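4.3 Weighing and storing fresh produce

The Zivlow kitchen scale can hold up to 400 item entries in its produce list. Entries are stored by name and tare weight. Set the tare before the first item of each type is weighed.

1. Place the scale on a level surface and press POWER. Wait until the display shows 0.
2. Press UNIT until the display shows g.
3. Put the empty bag or basket on the platform.
4. Press and hold TARE for 4 seconds. The display flashes and returns to 0.
5. Add the produce. Keep it clear of the display and the wall behind the scale.
6. When the reading is steady, press STORE and choose an entry with the arrow keys.
7. Press STORE again to confirm.

Note: If produce is moved from a bag to a basket, repeat steps 3 and 4. A stored tare applies only to the container it was measured with.

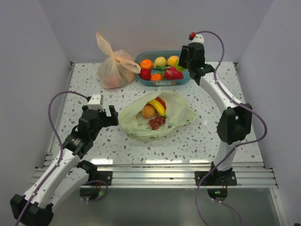

Figure 4-2. Fruit in a tied plastic bag and in a shallow basket.

Loosen tied bags before weighing if the knot or handles hang over the platform and touch the counter. Contact with the counter lowers the reading.

Caution: Do not load the platform beyond the limit printed on the rating plate. Overload is shown as Err 2. Remove the load at once and switch the scale off.

Caution: Do not rinse the platform while it is attached. Lift it off, wipe it with a damp cloth and dry it fully before refitting.

To delete an entry, select it and hold CLEAR until the name disappears. Deleted entries cannot be restored. To clear the whole list, enter code 1067 in the service menu (see 7.1).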